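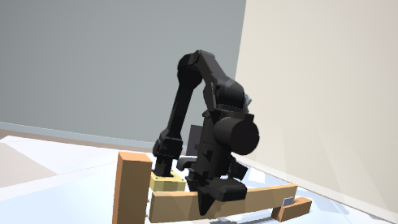
*Our arm in the simulator, over the yellow block and the long beam.*

## Arm reaches the block in sim but the stack always ends up crooked. Student project, help welcome!

Hi all! First post here, long-time reader. I'm in a high school robotics club in Worstead and four of us are building a simulated assembly project for our spring showcase. The arm has to pick up wooden-looking pieces and put them together into a little frame: posts, a long beam, and some small connecting blocks. It's all simulation for now, and I have to say I'm having way more fun than I expected. I used to think the simulated stuff was the boring half.

We're using Clandora for the physics and a planner one of our members wrote in Python. The arm gets to the yellow block fine. It comes straight down on it, closes, lifts, and then somewhere between the lift and the place the block rotates a few degrees. By the time it's set down against the beam it's crooked, and everything after that is crooked too.

What we've tried so far:

- slower approach speed (a little better, maybe?)
- higher grip force (worse, the block shoots out)
- lowering the block's mass (no change)
- running it 500 times overnight with random start positions, where 22 came out straight enough to count

So it CAN work, which is driving us a bit crazy. The time step is whatever Clandora starts with, and I haven't touched friction at all because I don't really know what the numbers mean. Where would you look first?

Posted by **beamteam_worstead**, 2022-04-09

---

**tlapale_shop_kid**

Oh I love this, we did almost the same project in our class at Tlapale and hit the same wall!

Look at your friction first. The block is probably being held at a point or two on each side, and with plain sliding friction there's very little to stop it from spinning around the line between those contacts. When the arm swings over to the beam, the block lags behind and twists. That would also fit with what you saw when you changed the grip force. Squeezing harder on a slightly off-center contact just pushes the block out sideways.

Things I'd do, in this order:

1. Turn on the contact point display and pause right after the grasp. You want a patch of contacts on each finger. If you see one dot per side, that's your trouble.
2. Swap the finger collision shape for a plain flat box. Ours was using the full detailed mesh and it was full of tiny edges. The visual model can stay as pretty as you like.
3. Add some torsional friction if your version has it. Start small.
4. Cut the time step in half and see if the result changes. If it changes a lot, your time step was too big to begin with.

Please only change one thing per batch! We changed three at once, got a great result, and then spent two weeks figuring out which one did it (it was the box shape).

Also, save those 22 good runs and plot where the block started in each one. If they're all in one corner of the table, the grasp is off-center and you can fix a lot of this with a small offset in the pick position. That plot was my favorite part of our whole poster, by the way. It looked like a little constellation.

---

**gearhead_22**

had this. slow down the swing not the approach. the approach isn't where it slips

---

**clulley_robotics_mentor**

Good advice already, and I'd second the flat box fingers. I help with the club at Clulley and want to add something on the placing side, where I think you can win back a lot even if the grasp stays imperfect.

Let the beam do some of the work. If you bring the block down slightly away from the beam and then slide it gently until it touches, the long face will straighten it for you. You need a soft controller for that last bit of motion, so drop the stiffness on the wrist before you slide. A stiff arm will just shove the beam out of place, and then you have two crooked pieces to worry about.

Check the order of your build too. Anything you can place early and leave alone becomes a reference for the next piece. Our students set the post first, then the beam against it, and only then the small parts. Their first version went the other way around and every little error got passed down the line.

One more: have the planner read the block's real pose after the lift and correct for it. In simulation you get that for free, so use it while you're debugging. If the stack comes out straight with the correction on, you know the rest of your program is sound and the slip is the only thing left to chase.

Have a great time at the showcase, and do post the constellation plot if you make one!

> **beamteam_worstead:** Wow, thank you all! Paused after the grasp and yep, one dot per side. Changing the fingers to boxes tonight and starting a new batch before bed. Trying the slide-to-the-beam thing after that, one change at a time, I promise!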